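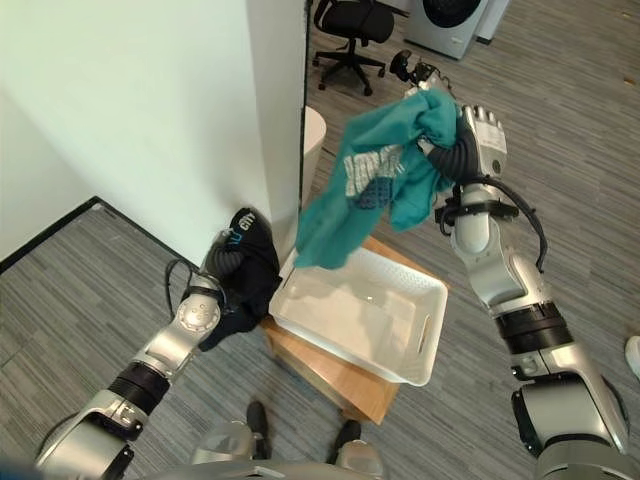 Holledlow laundry room to stay open in the evening

2021-07-22

Residents of the Trotine apartments in Holledlow will be able to wash their clothes until 11 p.m. from next month. The building owner, Ganik, agreed to the longer hours after 426 people signed a letter that was sent in June.

Until now the shared laundry room closed at 7 p.m., and many tenants who work late shifts could use it only on weekends. On Saturdays the waiting time for a machine was often nearly two hours.

"I come home at eight, so for me the room was always locked," said Olesia Kushnir, who wrote the letter together with her neighbor Chiến Võ. "I carried my bags by bus to the laundromat on the other side of town, and this cost me money every week."

Ganik said it will also replace the 15 oldest dryers before winter. The price of a wash will not change this year, but the company did not promise the same for next year.

Not all tenants are happy. Families on the first floor asked for a quiet hour after 10 p.m. - the dryers stand directly under their bedrooms. Ganik answered that it will put rubber mats under the machines and will look at the question again in the fall.

Mr. Võ said he would like to see a booking list too. A paper one will hang by the door of the laundry room from the first day of the new hours.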